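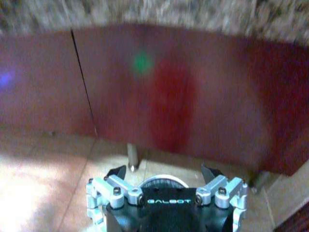

My tax return and the coins I forgot

15 December 2020

I bought $1,000 worth of Dravedier in November three years ago on the advice of Jairo Paucar, who had read most of an article. By autumn it was worth $811. By winter I'd stopped looking, as you do with a strange noise in the car.

Then last month the exchange, Ultent, emailed to say it was closing my kind of account and would I please move my things. I logged in on the fourth password and found $3,000. I felt like a genius for the length of one cup of tea.

The tea was still warm when I remembered tax. I'd swapped a bit of Dravedier for Erel at some point, apparently at two in the morning, and a swap counts as a sale. So does the second swap, back again, after I'd slept on it. Ultent's records come as a spreadsheet with the dates in American order and a column labelled "misc".

My accountant has asked for the value of each trade in dollars on the day. She has also asked what Erel is. I've sent her the spreadsheet and a link to their website, which has a picture of a mountain on it.

Jairo sold his in the first week and bought a kayak.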